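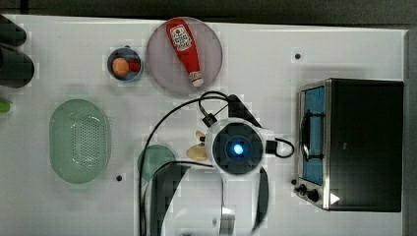
**From the back bench: the breakfast table project**

Well, friends, it has been a long February at the Grandola workshop, and I promised Kamran Moradi I would finally write up what the arm crew has been doing at the far end of the room, so get yourself a coffee and settle in. If you've walked past in the evening and wondered why grown people were whispering at a bread roll, this is your answer.

For those who joined after the holidays, the breakfast table project started as a conversation over the soldering bench. Kamran had put together a small arm at home over the summer and had reached the point most of us reach with a home build, where it could wave very nicely and do nothing else. He wondered if a few of us might like to help him get one going that could tidy a kitchen table. Pick up the roll, put it on a plate, move the fruit to a bowl, leave the ketchup alone unless asked. It sounded like three evenings of work. We are now on our third notebook!

The table itself is the part I'm fondest of. We wanted a mix of things that a hand finds easy and a gripper doesn't, so the kitchenware is a real jumble - a mint green colander, plates in two or three colors, a little bowl for the fruit, and a toaster oven off to one side for the arm to steer clear of. The colander came out of my own cupboard and I would like it back by summer, please. Round things have given us the most trouble. Anything that rolls will roll, and the fruit has been under the bench more often than I care to say.

Now, the wiring. The cable up at the wrist has been through a great many arrangements. Our first try was pulled snug and zip-tied every couple of inches, and it looked so tidy that I took Kamran over to admire it. Then the wrist turned all the way around and the connector popped straight out. Since then we've left a generous loop, and I know it looks a bit untidy, but the arm can turn the way it needs to and we haven't had a connector come loose in weeks. If you're building at home, please be generous with your cable. You can always tie it back later, and you can't make it longer without getting the iron out again.

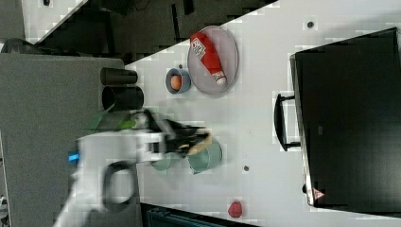

Speed has been the other long conversation. There's a faction (I won't name them, they know who they are) that would like everything to go as fast as the motors allow, and there's a faction that would like to keep its cups. We have settled on a slow setting for anything near the dishes and a brisker one for the trips across open table, and the changeover between the two is what Kamran has been fussing with most. He keeps his settings in a shared file called Tidurero, a name he came up with very late one night and has never properly explained, and every change gets a line in there with initials and a sentence on why. It has saved us more than once when somebody "just tried something" and went home.

We also keep a tally of tries. The count stood at 791 when I sat down to write this, of which 260 were rolls and the rest were fruit, cups and general optimism. I had wanted to give you a success rate, but we changed our minds partway through on what counts as a success (does it count if the roll lands on the plate and then slides off?) so I'd rather wait until the numbers mean something.

On the money side, we have $400 set aside for the spring, and most of it will go toward a spare set of wrist parts and softer pads for the fingers. The pads we use now are fine on bread and rather poor on anything smooth. If you have rubber sheet, old bicycle tubes, or that grippy drawer liner sitting at home, do bring it in, we'll try anything once.

The crew meets at 7 in the evening, at the bench past the drill press, and you don't need to know a thing about robots to come along. We need people to set the table back up between tries as much as we need people to write code, and it's surprisingly pleasant work with the radio on. Do keep your hands back while the arm is moving, and ask whoever is at the keyboard before you reach in, even for a runaway cup.

Next time I hope to tell you about stacking cups, which Kamran swears is nearly there. Also, whoever borrowed the small hex keys from the red tray, we'd love to see them again.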